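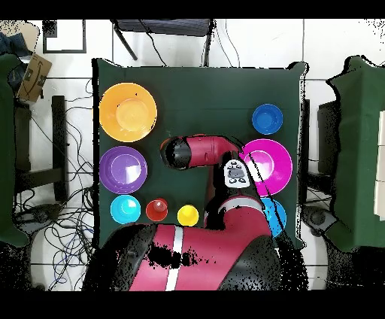 보도자료
배포일: 2024년 3월 8일
즉시 보도 가능

아쿠즈카(Akudska), 그릇 쌓기 시연 데이터 800건과 직접 교시 도구 '월루라노(Wollurano)' 공개
코드 대신 손으로 가르치는 로봇, 설거지 뒷정리부터 배운다

로봇 교시 소프트웨어 기업 아쿠즈카는 사람이 로봇 팔을 손으로 잡아 끌거나 원격으로 조종해 작업을 가르치는 도구 '월루라노'의 첫 공개판과, 이 도구로 모은 그릇 쌓기 시연 데이터 800건을 오늘 내놓았다. 데이터 묶음의 이름은 '플라네티(Flanetti)'다. 이탈리아 식기 브랜드처럼 들린다는 지적은 사내에서도 여러 번 나왔으나 이름은 그대로 가기로 했다.

플라네티의 주제는 플라스틱 그릇과 작은 컵을 탁자 위에서 집어 포개는 일이다. 우주 탐사도 외과 수술도 아니다. 아쿠즈카는 이 주제를 고르는 데 꼬박 한 분기를 썼고, 그동안 회의실 화이트보드에는 훨씬 근사한 후보가 많이 적혔다가 지워졌다. 마지막까지 남은 것은 부엌에서 누구나 매일 하면서 한 번도 설명해 본 적 없는 동작이었다.

그릇 하나를 다른 그릇에 얹는 법을 말로 적어 보면 사정을 알 수 있다. 테두리를 어디서 잡을지, 얼마나 기울여도 되는지, 놓기 직전에 얼마나 내려가야 하는지, 손을 뗄 때 옆 그릇을 건드리지 않으려면 어느 쪽으로 빠져야 하는지 적다 보면 종이가 모자란다. 아쿠즈카의 엔지니어들도 처음에는 적어 보았다. 그 문서는 사내 위키에 남아 있으며 조회 수는 매우 낮다.

손으로 가르치기와 멀리서 가르치기

월루라노는 두 가지 교시 방식을 지원한다.

첫째는 직접 교시다. 작업자가 로봇 팔의 관절 저항을 낮춘 상태에서 팔을 잡고 원하는 경로로 움직인다. 소프트웨어는 관절 각도와 그리퍼의 여닫힘, 카메라 영상을 같은 시계로 기록한다. 무용 수업에서 선생이 학생의 팔꿈치를 잡아 올리는 것과 비슷한데, 이쪽 학생은 불평이 없고 대신 가끔 비상정지에 걸린다.

둘째는 원격 교시다. 작업자는 떨어진 자리에서 조종 장치로 팔을 움직이고 화면을 보며 작업한다. 화면에 작업자의 손이 들어오지 않으므로 나중에 로봇이 혼자 볼 장면과 학습용 영상이 가까워진다. 단점은 깊이감이다. 그릇 위에 왔다고 믿었는데 그릇 뒤에 와 있는 경험을 하고 나면 대개 조금 겸손해진다.

두 방식으로 만든 기록은 한 형식으로 저장된다. 직접 교시로 대강의 경로를 잡고 마지막 집기 구간만 원격 교시로 다시 찍는 식의 혼용도 된다. 편집 화면에서는 시연의 앞뒤를 잘라내고, 머뭇거린 구간에 표시를 달고, 망친 시연을 '망침'으로 분류할 수 있다. 이 분류의 정식 명칭은 오랫동안 '비최적 시연'이었는데 시험 사용자 전원이 버튼을 찾지 못해 이름을 바꾸었다.

플라네티에 담긴 것

플라네티는 네 가지 과제로 나뉘며 과제마다 시연이 200건씩 들어 있다.

크기순 포개기: 큰 그릇 위에 작은 그릇을 차례로 얹는다.
색 지정 포개기: 지정된 색의 그릇을 지정된 그릇 위에 올린다.
컵 옮기기: 작은 컵을 집어 빈자리나 그릇 안에 놓는다.
되돌리기: 이미 포개진 그릇을 하나씩 내려 탁자에 펼친다.

되돌리기 과제는 원래 계획에 없었다. 시연을 한 번 마칠 때마다 그릇을 다시 펼쳐야 했고, 그 일을 사람이 하고 있다는 사실에 팀이 뒤늦게 주목했다. 로봇이 배우는 동안 사람이 뒷정리를 하는 구조는 회사 소개 자료에 싣기 곤란했다. 그래서 뒷정리도 가르치기로 했다.

작업대에는 짙은 녹색 천을 깔고 주황, 보라, 청록, 파랑, 자홍 등 색이 뚜렷한 그릇을 썼다. 시작 배치는 시연마다 바꾸었다. 늘 같은 자리에서 시작하면 로봇은 그릇을 보는 법 대신 자리를 외우는 법을 배운다. 이 점에서 로봇은 시험 기간의 대학생과 다르지 않다.

광택이 있는 그릇을 무광 제품으로 바꾸자는 의견도 있었다. 바닥에 조명이 하얗게 맺히면 그릇의 안쪽과 바깥쪽을 구분하기가 까다로워진다. 그래도 광택 그릇을 그대로 쓴 까닭은 단순하다. 고객의 부엌에도 조명이 있다.

머뭇거림도 데이터다

이번 공개에서 아쿠즈카가 가장 많이 토론한 항목은 시연의 매끄러움이었다. 숙련된 작업자의 시연은 보기 좋지만 실수에서 빠져나오는 법을 담지 않는다. 그릇 테두리를 살짝 빗나간 뒤 다시 다가가는 장면을 한 번도 보지 못한 로봇은, 빗나갔을 때 자신 있게 허공을 집는다.

이에 따라 플라네티는 일부러 어긋난 자세에서 출발해 바로잡는 시연을 과제마다 포함한다. 작업자들은 처음에 이 지시를 반겼다. 일부러 못하는 것은 쉬워 보였기 때문이다. 얼마 지나지 않아 '적당히 못하기'에도 기준이 필요하다는 의견이 접수되었고, 그 기준은 현재 지침서에서 가장 긴 장을 차지한다.

색 지정 과제를 예로 들면, 청록색 그릇을 남색 그릇 위에 얹고 나서 그리퍼를 파란 그릇의 테두리 쪽으로 가져가는 구간이 까다롭다. 한쪽 손가락은 그릇 안으로, 다른 쪽은 바깥으로 들어가야 하는데 위에서 보면 두 경우가 거의 같아 보인다. 작업자는 여기서 속도를 줄이고, 필요하면 멈춘다. 월루라노는 이 멈춤을 지우지 않고 따로 표시해 남긴다. 학습에 넣을지 뺄지는 쓰는 사람이 정한다.

포갠 그릇이 반듯할 필요도 없다. 위 그릇이 아래 그릇에서 조금 비껴 앉아도 쓰러지지 않으면 성공으로 친다. 초기 기준은 이보다 엄격했는데, 사내 탕비실의 그릇 더미에 같은 기준을 적용해 본 결과 통과한 더미가 없어 완화했다.

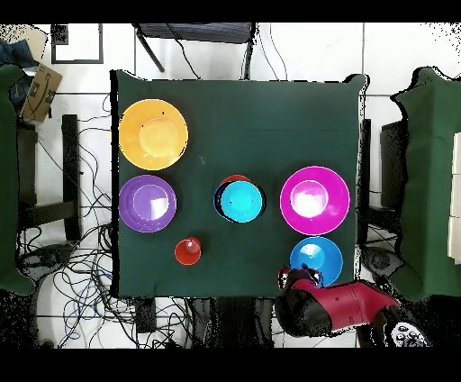

교육 시간은 20분

월루라노의 설계 목표는 로봇을 다뤄 본 적 없는 사람이 20분 교육을 받고 첫 시연을 남기는 것이다. 교육 내용은 비상정지 위치, 팔을 잡아도 되는 곳과 잡으면 안 되는 곳, 녹화 시작과 종료, 그리고 망친 시연을 숨기지 않는 법이다. 마지막 항목은 기술적으로 가장 간단하고 실제로는 가장 오래 걸린다.

첫 도입처는 급식 설비 기업 스태니포스(Staniforth)다. 스태니포스는 세척이 끝난 식기를 크기별로 정리하는 공정에 월루라노를 시험 적용하고 있으며, 교시는 현장에서 식기를 정리해 온 직원들이 맡는다. 양사는 시험을 여덟 주 동안 진행하고 그 결과를 함께 검토한다.

스태니포스는 이번 협력에 대해 "우리 직원들은 그릇을 어떻게 쌓아야 하는지 이미 알고 있다. 지금까지는 그 지식을 로봇에게 전하려면 외부 프로그래머에게 설명하고, 프로그래머가 이해한 내용을 다시 고쳐 주어야 했다. 이제는 팔을 잡고 보여 주면 된다. 회의가 줄어든 것만으로도 의미가 있다"고 밝혔다.

아쿠즈카는 "로봇이 사람의 솜씨를 배운다는 말은 멋지게 들리지만 현장에서는 누군가 같은 그릇을 같은 그릇 위에 계속 올리고 있다는 뜻"이라며 "그 사람의 시간이 덜 낭비되도록 만드는 것이 이 제품의 거의 전부"라고 설명했다.

아직 안 되는 것

보도자료의 관례에는 어긋나지만 이번 공개판의 한계도 함께 적는다.

월루라노는 한 팔 작업만 지원한다. 두 팔을 동시에 가르치는 기능은 개발 중이며, 시험에서는 두 팔이 같은 그릇을 두고 다투는 모습이 자주 관찰되었다.

플라네티의 그릇은 모두 비어 있다. 국이 담긴 그릇은 다루지 않는다. 담당 팀은 이 주제를 검토했고, 연구실 바닥의 전선을 한 번 내려다본 뒤 검토를 마쳤다.

얇은 종이컵처럼 쥐는 힘에 따라 모양이 변하는 물건도 이번 범위에 들어 있지 않다. 현재 기록 형식에 힘 센서 값을 넣는 칸은 있으나 플라네티에서는 비워 두었다.

끝으로, 플라네티만으로 학습한 로봇이 다른 작업대에서도 같은 성적을 낼 것이라고 약속하지 않는다. 탁자의 높이나 카메라의 각도가 달라지면 현장에서 추가 시연을 모아야 한다. 월루라노를 데이터와 함께 내놓는 이유이기도 하다.

이용 방법과 일정

플라네티는 연구 및 교육 목적에 한해 무료로 내려받을 수 있다. 신청서에는 소속과 사용 목적을 적는 칸이 있다. 사용 목적에 '그릇 쌓기'라고만 적어도 접수된다.

월루라노 공개판에는 기록기, 편집기, 재생기가 포함된다. 재생기는 저장한 시연을 실제 팔에서 느린 속도로 되풀이하는 기능으로, 첫 재생 때는 비상정지에 손을 올려 두기를 권한다. 두 번째 재생 때도 권한다.

상업용 사용권은 4월부터 판매한다. 가격은 연결하는 팔의 수에 따라 정해지며 시연 건수에는 제한을 두지 않는다. 망친 시연에도 요금을 매기자는 제안은 영업 부문에서 나왔고 같은 날 철회되었다.

아쿠즈카 소개

아쿠즈카는 로봇 팔의 직접 교시와 원격 교시를 위한 소프트웨어를 개발한다. 주요 제품은 시연 기록 및 편집 도구 월루라노이며, 식기와 소형 용기를 다루는 시연 데이터 플라네티를 관리한다.

스태니포스 소개

스태니포스는 단체 급식 시설에 세척 및 식기 정리 설비를 공급한다.

보도 문의

아쿠즈카 홍보실. 취재진의 직접 교시 체험은 사전 신청을 받는다. 체험 중 남긴 시연은 동의를 받은 경우에 한해 보관하며, '망침'으로 분류된 시연의 작성자 이름은 공개하지 않는다.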